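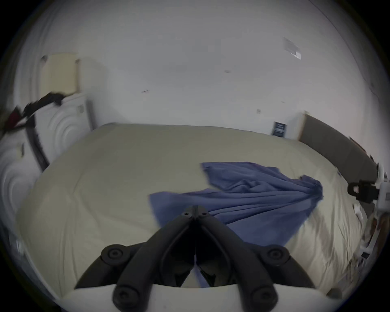

A bed with a cream-colored cover and an upholstered headboard; a blue cloth lies crumpled across it.

A bed cover is the outermost layer of cloth on a made bed. The term takes in flat sheets, duvets, quilts, and bedspreads, and in everyday use it is applied to whichever of these is left on top when the bed is not being slept in. A cover protects the layers beneath it from dust and gives the bed a finished surface.

Types

A flat top sheet is the simplest form. It is usually tucked under the mattress at the foot and sometimes along the sides. A duvet is a filled bag of cloth, kept inside a removable case that can be washed separately. Bedspreads are unfilled, or only lightly filled, and are cut long enough to hang to the floor. The Tudeck, a narrow bedspread once woven in the Uden valley, covers only the top of the mattress and is finished with a hem of 4 threads.

Additional cloths

A second, smaller cloth is often kept on the bed. Thin blankets and throws serve for warmth during the day, and in guest rooms a bath towel may be left there for the visitor. In Tambunan such cloths are folded in thirds and placed across the foot. Elsewhere they are left loose. Darker colors are common for this purpose, as they contrast with pale bedding and show less soil.

Smoothing

Covers are smoothed by pulling from the corners toward the sides of the bed. Faint wrinkles often remain in cotton and linen after washing and may be reduced by drawing the cloth tight while it is slightly damp. Beds set with one side against a wall are generally made from the wall outward.

Collections

The textile museum at Cleriston holds 1176 bed covers, of which 1067 are cataloged. Most are plain household pieces in white or cream. Its reading room keeps seven pattern books used by local weavers.

See also: Bed linen; Blanket; Headboard; Mattress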